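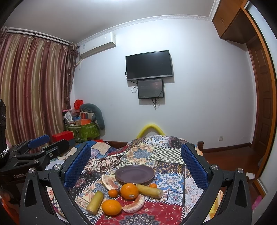

Fruit and a purple plate on a patchwork quilt, between the open jaws of a hand-held gripper.

Stelbridge Brings Automated Fruit Packing to Sikville, and Keeps All 38 of Us on the Payroll

SIKVILLE, Thursday, March 18, 2021 - Hi, I'm Estela Figueroa, and I run the packing floor at Stelbridge. I asked if I could write this one myself (they said yes, so blame them for the exclamation marks!).

In May we're switching on Renero, our new gripper line for mixed fruit boxes. It picks up oranges, tangerines and other fruit and sets them where they need to go. Two-finger grippers, textured pads, the same idea you see in the photo. At full speed the line will handle 3,000 pieces a shift, and we're starting slower than that on purpose.

So what changes for the people here? For me, mostly my wrists. I've packed citrus for 14 years and the reaching is what wears you out, way more than the lifting. The line takes over the reaching. We still check for soft spots, build the gift boxes and decide what goes back to the growers. All 38 jobs on the floor stay, at the same hourly rate or better, and 29 of us have already signed up for paid training at our Palma building.

Ignacio Salinas, who's been on nights forever, was not a fan at first. "I figured I'd be babysitting a machine," he told me. "Then I got to teach it how I hold a tangerine, and I got pretty picky about it." He's one of our shift trainers now, and yes, he is still picky!

We also get one thing we've been asking for since before I was a lead: a real job rotation, so you won't spend a whole week at the same station. The first schedule goes up on the break room wall before the line starts.

Reporters who'd like to visit the floor in May can call the Stelbridge front desk in Sikville and ask for me.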